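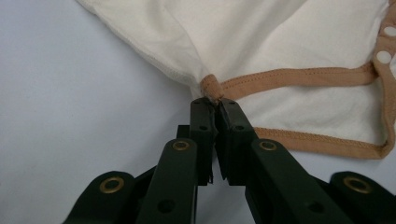

Figure 3. Cream-white knit garment with tan binding trim, held at the edge.

Journal > Screen Labor Studies > Articles > Section 4

4. Waiting time and pay among background performers

4.1 Sources

The records used in this section come from five feature productions that hired local background performers in and near Cokstead. For each one we had the daily sign-in sheets, the vouchers and, in four cases, the second assistant director's notes. The sheets give a time in and a time out for every person hired. They do not say how much of the day was spent on camera, and for that we relied on the notes, which were kept by hand and vary in quality. The notes for the Erkow production are the fullest. Those for the night shoots in February are thin, and several pages have no entries after 2 a.m.

In total the sheets list 1555 performer-days worked by 740 people. A performer-day is one person signed in on one shooting day, whatever the length of the call. People who left before being used were kept in the count if they had been paid.

4.2 Time on set and time in holding

Most of a background performer's day was spent in holding, the room or tent where people wait until they are called. This was true on all of the productions for which we had notes. Crowd days were the worst in this respect. On stadium and street scenes the whole group was called for the same hour, dressed, checked and then kept back while the camera was set up for the principal cast. Small scenes with a few diners or passersby moved faster, and the same people were often used again from a second angle.

Wardrobe accounted for part of the wait. Performers who brought their own clothes were usually cleared in one pass. Those dressed from production stock waited longer, and scenes with families took longest of all – small knit garments such as the one in Figure 3 had to be matched to the rest of the group before anyone was released to set. We did not try to separate wardrobe time from hair and makeup, as the notes seldom do.

4.3 Pay

All of the productions paid a flat rate for the first part of the day and an hourly rate after that. The flat rate made short days fairly good work and long days poor work until overtime began. Tobias Quintanilla, who coordinated extras for the Briroveck shoot, told us that late calls were hard to fill for this reason, and that he had once sent 3000 messages to fill a single night in the bleachers.

Disputes over vouchers were uncommon. Where they occurred, they mostly concerned the time out, which was sometimes entered before performers had returned their costumes. Mahmoud, the payroll firm used on two of the productions, counted the return of costumes as working time – the other three did not have a written rule.

Contact the editors | Copyright the authors | Back to top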